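Saturday, July 28, 2018

Cutlery, continued

The gripper I've been calling Zutine (the name was on a box of screws, and I liked it better than Claw 3) can now hold silverware. It took me most of the spring and two sets of linkages to get here. A person of ordinary ability manages this before preschool.

My trouble was always thin handles. Mugs are easy. Anything skinny used to twist sideways in the jaws and point at the floor, so I swapped the pads for softer ones and tightened the pivots a quarter turn.
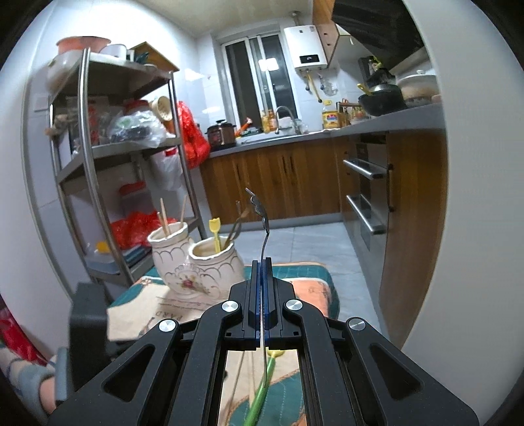 I also moved testing from the workbench to the kitchen, where the lighting is worse and the forks live. My scorecard from last week says 97 tries, 82 good grabs. Most of the misses were chopsticks, and I have decided to blame the chopsticks.

Next up is the wrist, which still has a wobble I can hear from the next room. I've ordered bearings from Plutovska, and they say two weeks. They said two weeks in November as well.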